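Suture automatisée : ce que donne la détection de l'aiguille par vue rapprochée

7/11/18 | 6 commentaires | 27 partages

Je reprends la question laissée ouverte en avril : peut-on se passer du modèle cinématique complet pour estimer la pose de l'aiguille ? L'entraînement par câbles introduit un jeu qui dépend de la configuration du poignet, et l'étalonnage à froid ne le compense que partiellement.

La méthode Pluvach, dans la version de Rodel Saludo, ajuste un arc de cercle sur les pixels segmentés, puis corrige la transformation main-œil par un filtre récursif. J'ai rejoué 100 passages sur peau synthétique avec deux réglages du bruit de mesure. Le premier converge vite et décroche dès que la pointe est masquée. Le second tient mieux, au prix d'un retard gênant lors des reprises.

Les échecs se concentrent sur l'entrée dans la berge. L'arc visible raccourcit, le reflet sur le métal se confond avec celui du tissu, et le fil noir est souvent étiqueté comme aiguille. 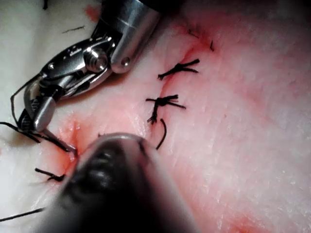
J'ai donc ajouté une classe distincte pour le fil, nœuds et brins coupés compris. La confusion diminue nettement, mais l'occultation par le second instrument reste entière : aucun terme du filtre ne la modélise. Je teste actuellement un gel de la mise à jour lorsque l'arc observé devient trop court. Le code sera déposé dans la branche Skornutis après nettoyage.

Articles récents
Jeu des câbles et hystérésis : mesures sur le banc Beaudoin
Notes de l'atelier de Jurkusthorpe
Segmenter un fil fin sans sursegmenter

Dernière mise à jour : mercredi, 22 h 27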